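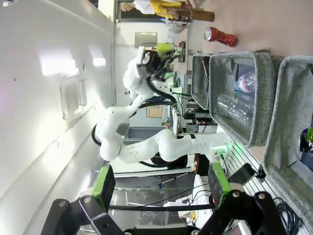 The two-arm station at Hoslow, seen from between the fingers of one arm, with the second arm across from it and the fabric baskets to the side.

Progress report to the Kastico fund, second period
Sunday, October 4, 2020

Hi Gwenaël,

You asked for the short version this time, so I'll try! The house rules for the shared bench are written, people are using them, and I'm a lot happier with where we are than I was in March. Back then we had a binder that everybody had signed and I'm pretty sure only Oisín Ó Briain had read to the end.

The big change is that the rules now live in one four-page document (down from 31, you're welcome) and each one has an owner. If a rule has no owner it gets dropped or rewritten at the next review. We lost nine that way and I haven't missed any of them.

What's in it so far:

Who may stand at the table while an arm is powered, and what they have to say out loud before reaching in. We settled on "hands in" and "hands out", which felt silly for a week and then stopped feeling silly.

Speed limits. Anything new runs at the slow setting until two people have signed the sheet. Wekum wanted one signature, I wanted two, and we had a fairly long afternoon over it.

Cables. Nothing crosses the walking side of the bench, and slack gets coiled and kept with its own arm. Of the 122 notes people left in the log this period, more were about cables than about anything else, so this section got the most rewriting.

Test objects. Cans, bottles and so on have a written list, and glass is off it for good.

We logged 2,324 runs under the new rules and 364 of them were stopped by a person. I know that second number looks high – please don't panic. The old habit was to let a bad run finish and grumble afterward, and I'd much prefer people hit stop early. Every stop gets a one-line reason now, and I've read them all (some are very funny, a few are just "no").

Now the less cheerful part. The review by El Fassi is behind. They wanted a separate risk sheet for two arms sharing one workspace, which is fair, and I'd underestimated how much work that is. Oisín has a draft that covers both arms moving at once, but the bit on handing an object from one arm to the other still isn't good enough to send. I'd like to move that milestone back four weeks. No extra money needed, we have around 419 dollars left in the training line and that covers the printing and the last refresher session.

Next up: finish the handover section, get the sheet to El Fassi, and run the refresher for the evening people, who've only had the rules by email. Could you let me know about the four weeks before I book the room?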